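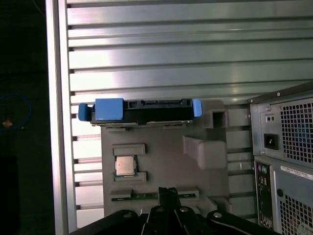 Slide 1. Hard drive resting along the top of a gray plastic tray.

Keeping Your Business Records for the Long Run
Speaker notes, Windska small business evening, September

Start at 6:30 even if people are still getting coffee. Door stays open for the first few minutes.

Opening. Ask for hands: who could find an invoice from eight years ago before the end of this talk? Wait. Then ask who would know which computer it was on. Move on, don't make anyone explain.

What I mean by records: invoices, payroll, leases, permits, insurance papers, signed contracts, photos of finished work. Email counts if you agreed to something in it. Most of us treat email as talk and then need it as a record later.

How long to keep things. Don't give legal advice here. Tell them to ask their accountant for a written list with years on it, and to tape that list inside the supply closet. Leases and property papers stay for as long as you have the building, and then some.

Slide 2. The Cliterano story. Small furniture repair shop, one office computer, 710 job folders. The files were all there. They were named things like "new," "new2" and "Tuesday fix." When the owner wanted to sell, the buyer's accountant asked for three years of jobs by customer. It took the office six weeks of evenings. I have permission to use the story but skip the sale price if asked.

The naming rule, say it slowly: year first, then month, then customer, then what it is. Same order every time. Give them the handout now so they stop copying off the screen.

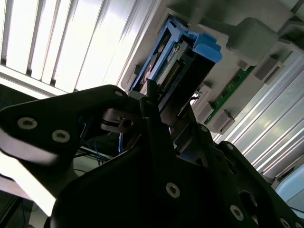
Ingrid Halvorsen wrote to me after the spring version of this talk that the naming rule fell apart in her office in a month, as two people spelled customer names differently. Her fix was a customer list on the wall with one spelling for each. I've added it to the handout, page two.

Slide 3. Copies. Three places: the computer you work on, a second drive in the office, and something outside the building. The second drive is the one people skip. If your only copy is online and you forget a payment, you may be locked out in a week when you need it.

Cost. A second drive for the Quintanilla bakery was $70. Their shelf of paper binders was costing them more than that in floor space, but leave this out if we're running behind.

Test your copies. Pick one old file each month, open it from the copy, read it, close it. Write the date on the calendar. A copy you have never opened doesn't count.

Slide 4. Old computers in the back room. Most offices have at least one. Before it goes to recycling, find out what is on it. Make the copy first, open a few files, then have the drive wiped or destroyed and get a receipt. Keep the receipt with your records.

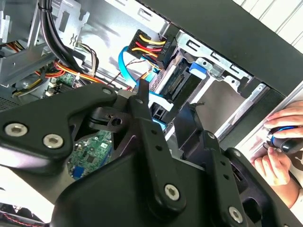
Why not just keep the old machine in the closet and turn it on when you need something, someone asked last time. Answer: you can, for a while. The files may be fine and the program that opens them may not run, or the password left with a former employee. Save the important ones in a plain format now. PDF for documents, a simple spreadsheet file for lists.

Slide 5. Scanning paper. 600 dots per inch is more than you need for invoices. Use it for drawings and maps only. Skisetti Hardware had 2000 pages and did a box every slow afternoon. They began with the newest box, and I'd suggest the same. Staples out first. Check that both sides came through before the page goes in the shred bin.

Who does it. Pick one person and one backup person. Put it in the job description.
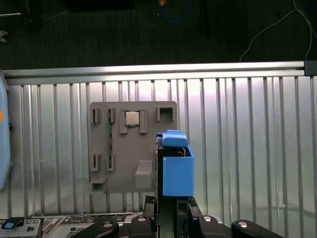
Slide 6. Gray board with raised slots, upright against a ribbed metal wall.

Leave this slide up for questions.

Likely questions: text messages (screenshot them, save with the job), shared passwords (no), whether to keep paper after scanning (ask the accountant, some originals yes).

Collect the sign-up sheet before people leave. Room has to be clear by 8:00, chairs back against the wall.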